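Support > Ticket log > Household & Kitchen > Water softeners
Home | Open tickets | Closed tickets | Parts | Contact
Print this page | E-mail this page

Ticket 3066: Softener regenerates every night, salt not going down

Okay, so I've been fighting this thing since June and I'm finally writing it all up in one place, because the next person with a Tellik softener in Pemville water is going to run into it too (and I was told to stop leaving sticky notes). The customer is up on the Skolham side of town, hard well water, Tellik head on a Fontes brine tank. The complaint was spots on the glasses, soap that won't lather, and a softener that wakes everybody up at two in the morning and then does no good at all!

First thing I did was check the hardness at the kitchen tap, and it read the same as the raw water. So nothing was getting softened, period. Bypass valve was in the service position, I looked twice. Salt was well up in the tank and the customer swore they hadn't added a bag in weeks.

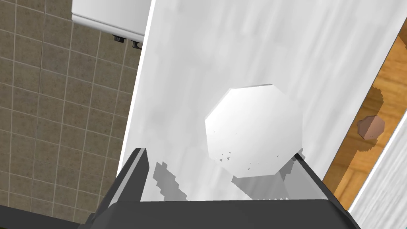
Step 1. Rule out a salt bridge

Easy one, so I started there. Broom handle, straight down, gentle pokes. I was really hoping for that crunchy drop you get when a bridge lets go, but no, loose salt all the way to the grid. Scooped enough out to see the water level and it was way too high, nearly up to the overflow. That got me thinking it wasn't drawing brine at all.

I ran a manual regen and held my thumb near the brine line when it got to the draw stage. No suction. None! Pulled the injector cap (four screws, the back one is a pain, use a stubby driver) and the little screen behind it was packed with rusty gunk. Cleaned it with warm water and a toothbrush, put a smear of silicone grease on the O-ring, buttoned it up. Suction was back, a bit weak but there. I figured I was done and went home happy.

Four days later the ticket got reopened. Same spots, same noise at two in the morning.
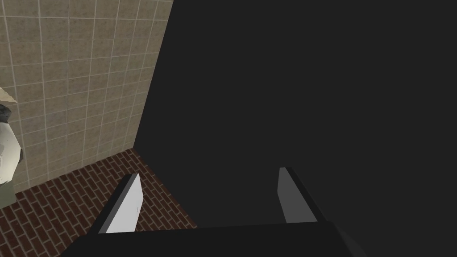 Step 2. Look at the settings, not just the plumbing

I should have done this on the first visit, and I'm a little embarrassed. The meter had 2,746 gallons on it since the head was installed, which is fine for a small household, but the capacity between regens was set to 30. Thirty gallons! That's a couple of showers. So it was hitting the limit every single day and running that night, and with a partly clogged injector it was rinsing the resin with next to no brine every time. I worked it out for their hardness and set it to 600 with the reserve left at the default.

While I was in the menu I also found the clock was off by an hour. Fixed that and moved the regen time to 3 a.m., which the customer liked better anyhow.

Then I went back to the weak suction, which was still bugging me. Followed the brine line from the head to the float and found the ferrule on the tank end was cocked sideways. It wasn't leaking water, it was just sucking air, so you'd never spot it with a paper towel. Cut half an inch off the tubing, new ferrule, new insert, snugged by hand plus a quarter turn. Huge difference, it pulled the tank down like it should.

Ran two full regens back to back and tested again at the kitchen tap. Soft! The hot side took longer to come around, so I told them to give the water heater a couple of days before judging the dishes.
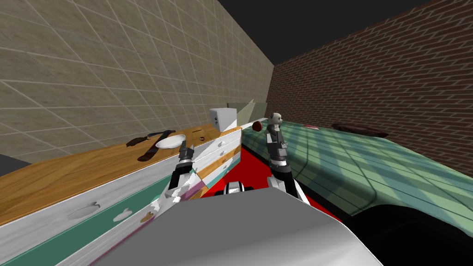 Skolham Field Service Team, Water Treatment Desk

Status: closed July 25, 2022, by Magnus Semple. Customer called back and said the glasses are coming out clear and they slept through the night. The salt has started dropping too, so they'll need to get back in the habit of checking it.

Parts used: one ferrule, one tube insert, a dab of grease. I didn't end up replacing the injector, but there's one on order and I'll swap it when I'm next out there if the suction looks tired. If anybody gets a similar call before then, please check the capacity setting before you take the head apart, and bring the stubby driver.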